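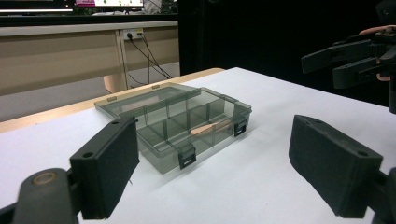

2 min read

Progress report to Pratenent: Drolen handset, June

Reporting period covers the second engineering build. Prepared by Keir Mackay, hardware lead.

Display. The panel supplier was changed to Risov after the first build. Measured peak brightness on the new panels is 731 nits against a target of 700. Color shift at wide viewing angles is within spec. Touch response near the curved edges is still uneven, and a firmware fix is being tested.

Battery and charging. Cells now reach full charge in the target time at room temperature. In the warm chamber the charging circuit throttles too early and adds around 20 minutes. The thermal pad behind the charging chip will be made thicker in the next build. No swelling was recorded on any cell.

Camera. Autofocus drift on the main module was traced to a loose tolerance in the lens holder. McIver has cut a new tool and sent first parts. Low-light tuning has not started - it depends on the final holder.

Software. The build is stable enough for daily use by the team. Standby drain remains above target with both SIM slots active. The modem log points to repeated cell searches when one slot has a weak signal. A patch is under review.

Drop and seal tests. Seven units failed the corner drop, all at the lower left corner of the mid-frame. A rib has been added to the drawing. Seal tests passed except at the SIM tray, where the gasket rolled on insertion.

Spending. Tooling is over plan because of the lens holder. Certification is under plan, as the radio tests were moved to the next period. The total is within the approved amount.

Next period. Release the mid-frame change, repeat the drop tests, close the standby issue and book the radio lab. One decision is needed from Pratenent: whether to keep the second storage option. Component orders for it must be placed before the third build.

Contact | © Drolen | Back to top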